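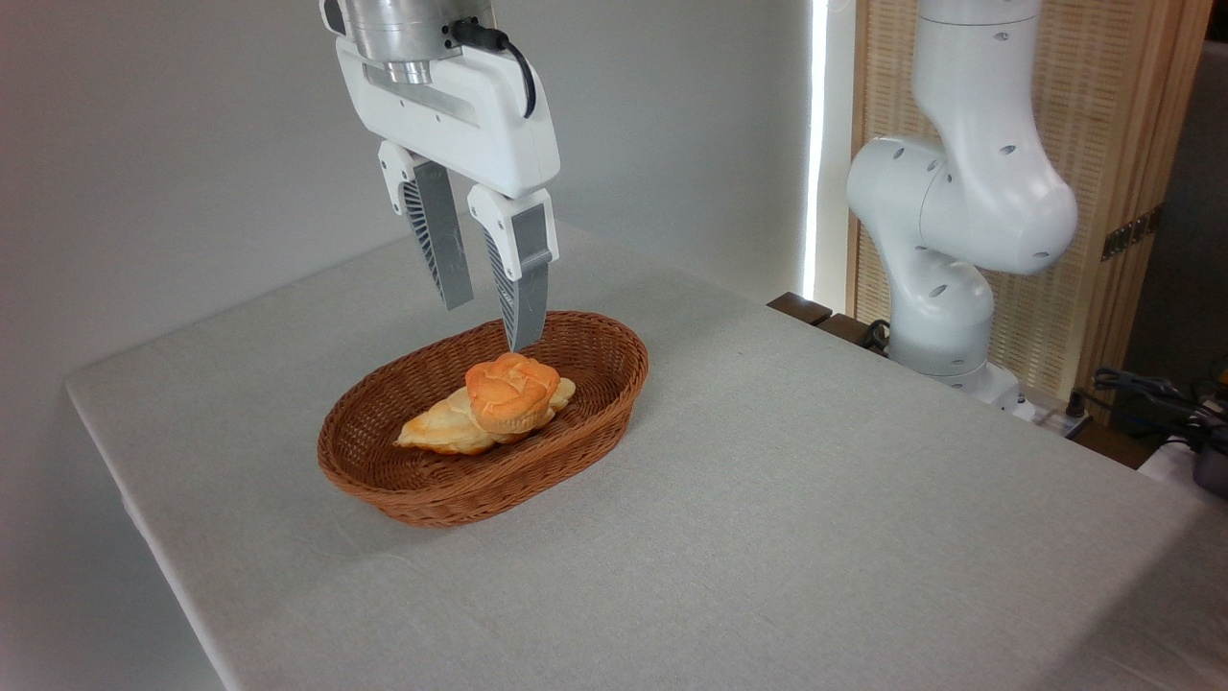
Brotkorb auf dem grauen Leinentuch, zwei Teile drin.

Heute über Brotkörbe. Der ovale mit dem gerollten Rand ist mir der liebste, die schrägen Seiten halten das Gebäck zusammen.

Oben das runde mit der gedrehten Kruste, darunter das blasse, längliche. Mahmoud Radwan hätte das Hörnchen länger im Ofen gelassen. Ich mag es hell.

Zum Korb: nach dem Frühstück ausklopfen, mit der trockenen Bürste durch das Geflecht, fertig. Nicht einweichen.

Das Tuch bügle ich nicht mehr. Leinen knittert sowieso – nach dem Decken einmal glattstreichen reicht mir.

Im November hatte ich 54 Servietten zu waschen. Seitdem nur noch ein Tuch und der Korb in der Mitte.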